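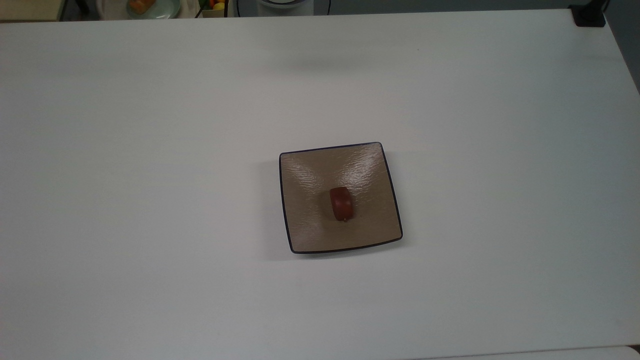 Call for participants: table operators for repeat safety trials, Jilten test kitchen

Jilten is looking for people to help us repeat a set of food handling trials with our serving arm, Clakar. No experience with robots is needed.

In September we stopped all sessions after a fault. The arm was told to pick up a small piece of food from a square plate. It closed too low, caught the rim and kept pulling, and the force limit did not stop it. The plate broke and one participant got a small cut on the hand. We looked through the logs of 2,784 picks and found the same late stop in 52 of them. In most of these the piece was small and the plate was shallow.

The force limit is now checked by a second controller, made by Fokier, and there is a stop button on each side of the table. We need to know if this is enough — for this we need people who did not work on the repair.

What you will do:
Put one piece on the plate, step behind the line, start the pick
Write down what the arm did, also when it looks normal
Press stop any time you feel unsure (you are never asked to explain it)

Each session takes 2 hours, with a break. You must be 18 or older and able to stand for most of this time. Please tell us if you have a pacemaker or a problem with your hearing, as the alarm is only a sound for now.

Payment is by session, also if we must end it early. The full fault report is sent to everyone who applies.

Apply at the Wei building front desk or with the online form before 11/18/24.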